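Evidence and Seized Property Room — Quarterly Walkthrough
Lokstead Police, Annex B
Checked by: R. Kulkarni
Period: May

Rating key: OK / FIX / HOLD. Comments in line. Sorry for the shorthand, had to get through both rooms before shift change.

1. Entry and access
Door closer — OK.
Keypad code changed since last quarter — OK, log initialed.
Sign-in sheet — FIX. Two entries with a time in and no time out. Same badge both times. Spoke to him.
Visitor escort rule posted — OK, old version though. New one says escort stays inside the cage line, not at the door.

2. Cash
Cash over 300 counted by two people — OK on every envelope I pulled.
Cash over 3000 to the bank account within 6 business days — FIX. One deposit went late. Slip says "awaiting signature," no name on it. Needs a name.
Envelopes sealed and signed across the flap — OK. One flap was signed in pencil, resealed in ink with both of us present.
Safe bolts — OK.

3. Vehicles (back lot)
Tow sheet matches plate — OK.
Photos all sides at intake — FIX. Missing driver side on the gray van. Owner's lawyer will ask, they always do.
Battery disconnect tags — OK.
Personal items listed separate from the vehicle — HOLD. Child seat and a tool bag on the vehicle sheet as "misc." Those aren't part of the forfeiture and should have gone back already. Call the owner.
Lot fence, north corner — FIX, gap at the bottom. Van Beek has the work order, no date yet.

4. Notices to owners
Notice mailed inside the deadline — OK except one, see below.
Claim form included in the envelope — OK.
Spanish copy in stock — FIX, down to the last few.
Certified mail receipts stapled to file — OK mostly. 4 files have the reciept loose in the folder. Staple them.
Returned mail — HOLD. One notice came back undeliverable and was filed with no second attempt. A new address was in the arrest report the whole time. Re-sent today, clock question goes to the county attorney. Do not schedule that one for default.

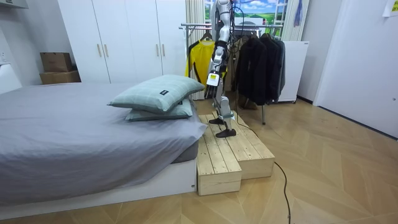

Satish Garg: on the returned notice, please don't just re-send and move on. If the first one never reached the owner I want the deadline restarted in writing, and a copy of that letter in the file before anybody talks settlement. Same thing for the tool bag. It can't be sitting there as a bargaining chip.

Agreed, adding as a line item for next time. Letter drafted, waiting on the county attorney's ok on the wording.

5. Release and return
Release form signed by owner — OK.
ID checked at the counter — OK.
Court order attached where there is one — FIX. One file has the cover page and nothing behind it.
Partial returns itemized — FIX. "Balance returned" is not an amount. Write the amount.

6. Records system (Previa)
Item number matches shelf tag — OK on all but one, tag had two digits swapped. Reprinted.
Status current — FIX. Closed cases still showing as pending.
Nightly backup — OK.
Old logins removed — HOLD, asked IT, no answer yet.

7. Room condition
Extinguisher — OK, inspection tag current.
Gasteo heater — OK, but move the boxes back from it, they've crept up agian.
Drug locker vent — OK.
Shelving anchored — OK.
Light over bay two flickers — FIX.

Open items go on the board by the supply desk. Initial when done — not before. HOLD items stay with me until Satish clears them.

RK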